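Demos with a handheld gripper: how much should I vary the clutter?

Posted in Teaching by Demonstration

Pagano

Hi all, first post after lurking since January. I'm teaching a policy to put small stuff away in a box on a table, using a pair of handheld grippers (no arm in the room while I record, it's just me). I have 200 demos so far and the results are kind of sad. It goes to the box fine, but when two objects are touching it closes on both or on neither. Almost every demo I recorded had the objects nicely spread out on a bare desk. Do I start over, or can I add messy ones on top? And does it matter that I move pretty fast?

Erik

Just get more data. 200 is nothing.

Boonsong Chantharasri

Don't start over! I had the same trouble and kept all my old demos. What helped was adding 40 new ones where things lean on each other, with different shapes right next to each other. Soft toys, a roll of tape, a watch standing up on its strap. The watch was my worst one by far, because if you come in square you tend to push it over before the fingers close. I now open the fingers wide early, slow down for the last little bit, and come in from whichever side has a gap. 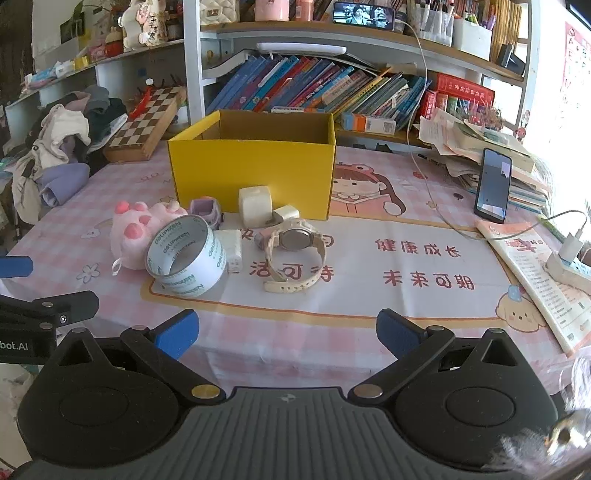
Also, please get off the bare desk for some of them. A busy tablecloth, books in the background, cables, all that everyday stuff. Mine had basically learned "anything that isn't gray is an object", and the first time I tried it on a patterned cloth it went after the print (I laughed, then I went and recorded more).

On speed, yes, it matters. I'd throw out any demo where you fumble and grab twice in a hurry. I dropped 39 of mine and the double grabbing got a lot better. A slow retry is fine to keep, I think, but people here disagree with me on that.

Garkedard

Agree with most of that, but check your time sync first if you're using 2 grippers. Mine were slightly off from each other and it looked exactly like bad grasping. Paver has a pinned post on how to check it with a clap.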